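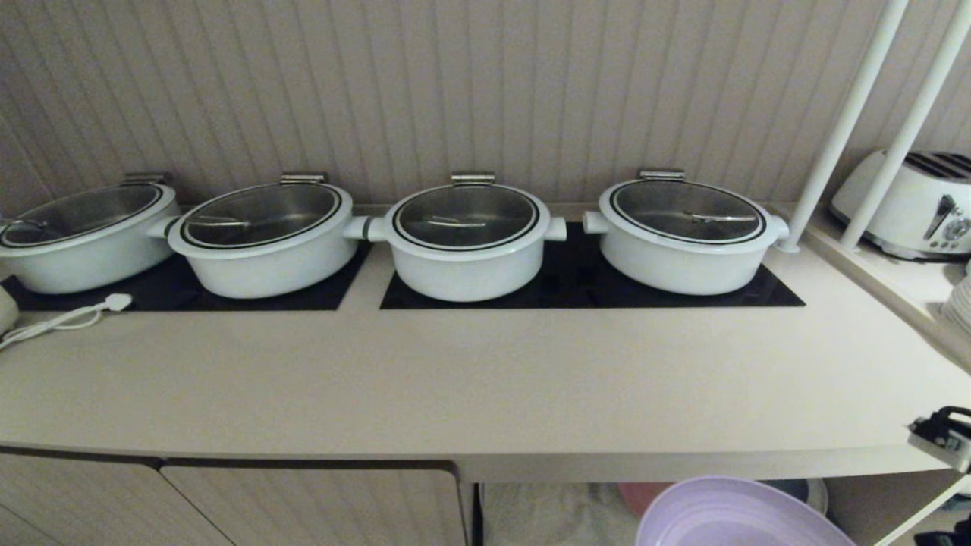 早餐台,玻璃盖保温锅,右下角黑的是夹爪。

7月12日。预算表明天中午要交,我现在还在改第一页。先写博客,写着写着脑子会清楚一点,老毛病了。

背景简单说一下,看过前几篇的可以跳。Muli 那边要做早餐台的机器人,开盖、取餐、合盖、收盘子。演示二月份就做过一轮,大家都很高兴,然后到了要花钱的时候就没那么高兴了。Stella Temba 把表格发给我,空的,就一行字:“你来填,填完我来砍。”行吧。

先说钱都去哪儿了。

**机械臂**

最大头。也是最没什么可讨论的一项。Penent 的报价上周回来了,两台,带控制柜,带一年保修。我原来想只买一台,另一台继续租。算了一晚上,租满一年的钱已经够付一大半了,还不如买。而且租的那台每次续约都要重新走一遍合同,Mwangi Kariuki 走合同走到快要辞职。

但是!报价里不含底座。也不含线缆。也不含急停。我第一遍看的时候完全没注意,还在群里说“比想象的便宜”,丢人。后来发邮件去问,对方很客气地回了一份附件,附件里全是要另外加钱的东西。

所以第一条教训:报价单先看“不包含”那一栏,再看总价。写在这里给明年的自己。

**夹爪**

Udik 的。目前在用的就是它家,图里那种黑色的,带金属件。抓柄没问题,锅两边那种短圆柱的把手也碰得到。麻烦在盖子。玻璃盖,后面是金属铰链,往墙那边翻,得顺着弧线走,手上一点偏都会别劲。Jabari Khaemba 的意思是换一套软一点的指尖垫,300美元一套,先买两套,一套用一套备着。

我一开始想砍掉备用那套。然后想起来上一次指尖磨坏,停了整整一个下午等快递,四个人坐在那儿刷手机。那个下午的工资够买多少套指尖垫了。留着。

力传感器要不要加?吵了半天。Jabari 说要,Kimutai Ogola 说软件里能做,看关节电流就够了。我两边都听不太懂细节,只知道加了传感器这一栏会很难看。暂时标黄,放“待定”。Stella 看到“待定”两个字一般会直接理解成“不要”,所以 Jabari 你如果看到这篇,明天中午之前给我写三句话的理由,要人话。

**锅和台面**

这部分我最有话说,因为没人把它当设备。

训练和测试都要用跟现场一样的锅。白色,椭圆,玻璃盖,里面带勺子或者夹子那种。排开放,下面是嵌在台子里的黑色玻璃保温板。之前用别的锅凑合过,圆的,盖子是直接拿起来的那种,练出来的动作搬到这种锅上完全不能用。白干。整整两周的数据,扔了。

所以锅要买一样的,型号要一样的,盖子也要一样的,连盖子边上那圈黑的都最好一样,不然视觉那边又来找我。问了供应商,单口锅不算贵,贵的是盖子单卖。我问为什么,对方说“盖子一般不会单独坏”。在我们这儿会。我把备用盖写成了单独一行,备注里写“易耗品”,看看能不能混过去。

台面也是。得自己搭一段一样高的,板子要能嵌进去。木工的报价含不含开孔,我问了,还没回。开孔位置要是差一点,锅的位置就全不对,Kimutai 又要重新标定。他标定的时候谁都不能走动,连咖啡机都不让用。

对了还有墙。那种一条一条竖纹的护墙板,浅色的。一开始没人想到要做墙,测试台后面是空的。结果盖子往后翻的时候,现场离墙有多远直接决定能翻多大角度。现在表里多了一行“背板”,金额很小,但我估计会被问三遍为什么机器人项目要买护墙板。

**零碎**

零碎才是要命的。列一下,不按重要性,按我想起来的顺序:

- 线。电源线、网线、延长线。图里台子左边那一坨白线,还有个小插头,就这么放在保温板前面。手臂从那儿过的时候我每次都盯着看。要买线槽,要买扎带,要有一个人真的去扎。
- 盘子。一摞一摞的白盘子,会碎。按会碎来买。
- 面包机。四片的那种,现场就放在右边的侧架上。要不要纳入任务范围还没定,但是既然在旁边,手臂就得知道它在那儿。买一台放着,不插电都行,占个位置。
- 架子。白色立杆那个。离最右边的锅太近了,锅的把手几乎就在杆子前面,手伸过去很挤。我想让 Muli 那边把架子往右挪一点,Mwangi 说不要指望客户挪任何东西,按最挤的来算。好。那就买一样的架子。
- 盆。台子下面那种塑料盆。放东西用,便宜,随便买几个,颜色无所谓。
- 餐具一套,154美元,已经下单了,我先垫的。发票在邮箱里,找到再补。

写到这里发现零碎加起来已经超过台面了。重新算了一遍,没算错。唉。

**软件**

Avorov 的授权,按席位收,按年收。去年签的时候是优惠价,今年恢复原价,邮件里写得特别委婉,叫“价格调整至标准水平”。我们现在的席位有没有人在闲置,我得去查一下。我怀疑有一个是实习生走了以后没注销的。如果是真的,那一个席位省下来的钱正好可以补传感器那个洞。Jabari 你先别高兴。

数据存储也涨。相机一直开着录,一天下来很吓人。Kimutai 说可以只留有用的片段,那谁来挑?挑的人也是钱。这一行我先按全留来写,后面再降。

**人**

表里本来没有人这一栏,因为表的标题叫“设备预算”。可是设备买回来要有人装,有人调,有人在旁边站着。Gitau Swai 现在一个人管现场,早上开台子,晚上收,中间还要给我发照片。上面那张就是他发的。他下个月要休假,早就批了的,那段时间谁去?没有答案。我在表格最下面加了一行“现场支持(外包)”,金额空着,明天开会的时候当面问,比在邮件里问有效。

培训也要钱。Penent 的培训是上门的,按天算,差旅另算。能不能合成一天?我去问。估计不行。

**时间**

钱批下来不等于东西到。手臂的交期最长,夹爪其次,锅反而最容易断货,因为是家用品,说停产就停产,连个通知都没有。所以我打算先买锅。听起来很怪,机器人项目第一笔采购是锅。可是锅一旦换了型号,前面录的又全部作废,这个险我不想再冒第二次。

顺序暂定这样:

1. 锅,盖子,保温板
2. 台面和背板,等木工回话
3. 指尖垫
4. 手臂和所有“不包含”的东西
5. 传感器,看命

Stella 肯定要问能不能分两期付。可以分,我问过了,Penent 那边接受,但第一期的比例比较高。如果分期,手臂那行的数字就好看很多,第二期挪到明年,明年再愁明年的。不过我不太喜欢这么干,去年就是这么把存储的钱挪到今年的,现在在这儿发愁的人是我。

还有个问题没想明白:备件比例。Mwangi 的习惯是按总价固定抽一块出来当备件,谁都不许动。我的习惯是一样一样列,列到最后总会漏。他那个办法更省事,我这个办法更容易解释给别人听。可能两个都用?列出来的归列出来的,再留一小块机动。Stella 最讨厌“机动”这两个字,我得在想个别的叫法。“安装辅材”?听着像真的。

先这样。表格还有两行是红的,公式引用错了,不知道是哪次插行插坏的。再去倒杯水,然后把它修好。

补一句:有谁用过能单独买盖子的同类保温锅,留言告诉我牌子,急。要铰链在后面的,直接拿起来那种不要。

再补:木工刚回了,开孔不含。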